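Listening to audiobooks while you get on with the housework

Pick the right job for the book. Ironing, peeling vegetables and folding sheets go well with a long novel. Anything with a recipe you haven't made before does not, as you will lose either the plot or the quantities.

Download the whole book before you start. Library loans will stream, but the signal in most kitchens drops near the fridge. A 14-part family saga takes up a fair bit of space, so delete each one when it goes back. Carnside library lends for 3 weeks, and popular titles can't be renewed.

Set the sleep timer to the length of the job. If the timer stops before the ironing does, you know to speed up.

Keep the speaker off the worktop by the hob. Steam gets into the grille and the voices go muffled. A shelf at head height is better, and you can have it quieter there. Wipe it with a dry cloth only.

Write down the chapter number when you stop. Apps lose your place more often than they should, and mine once put me back four chapters. 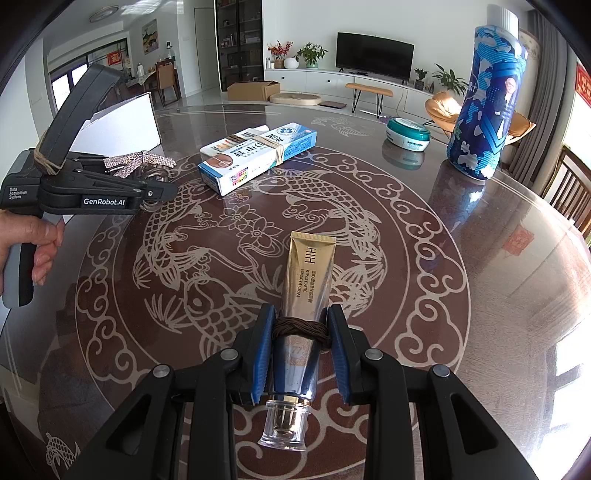
Detective stories are best saved for sitting-down jobs, where you can stop and go back a minute. Sorting out the bathroom cupboard is a good one. Take everything to a big table and go through it there. With small things like a tube of eye cream, look for the open-jar symbol, which gives the number of months it keeps after opening. One short story will usually see you through a shelf.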